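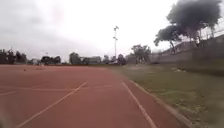 4.2 What happened when the crews called ahead

I should say up front that I went into this part of the study expecting very little. Pirjo Niskanen and I had already spent most of the summer with the 3,135 booking records from the three upholstery cleaning firms (Primover, Furnier and Elness), and the only thing that stood out was how dull they were. People book a sofa cleaning, somebody comes, the sofa gets cleaned. The complaints, though, were a different story, and they're the reason this section got longer than we planned!

We pulled every job from August in which the customer phoned back within two weeks. That left us with 243 jobs. I read the call notes myself, all of them, with a lot of coffee, and sorted them by what the customer was unhappy with. You'd think it would be stains that came back (we certainly did), but most callers wanted to talk about drying time. They'd been told the couch would be ready by evening, and at 9 p.m. the kids were still sitting on the floor. 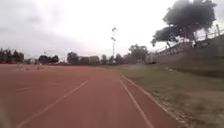 So we asked the dispatchers at Furnier to try something simple. Before each visit, the technician would phone the customer and spend a couple of minutes on the fabric, the padding and whether there was a fan in the house. The other two firms kept doing what they'd always done. I won't pretend this was a proper randomized trial, and Mutiso's earlier work on rug pickup services handles that side much better than we do. We just wanted to see if the calls moved anything.

They did, a bit. Furnier logged 39 callbacks in the month after the change, down from the month before, and the notes read differently too. Customers still mentioned damp cushions, but fewer of them sounded surprised. The drop was Furnier's alone: when I kept the firms separate in the count, Primover hardly budged and Elness wandered up and down the way it always does.
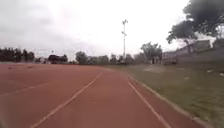
One wrinkle we didn't plan for: the technicians started changing their own habits. After a few days of telling people how long thick foam takes to dry, several of them began making an extra pass with the extraction wand, which added up to 30 minutes to a visit. Pirjo thinks the extra pass explains most of the drop, and I lean toward the phone call. We went back and forth on this for weeks and the data won't settle it, as the firm didn't log passes separately.
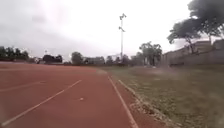

The cost side is easier. The calls were made from the van between stops, so the dispatchers didn't have to move any bookings, but the longer visits did squeeze the last appointment of the day. Two technicians asked for a later cutoff and got it. We come back to their schedules in Section 4.3, along with the leather jobs, which I left out of everything above.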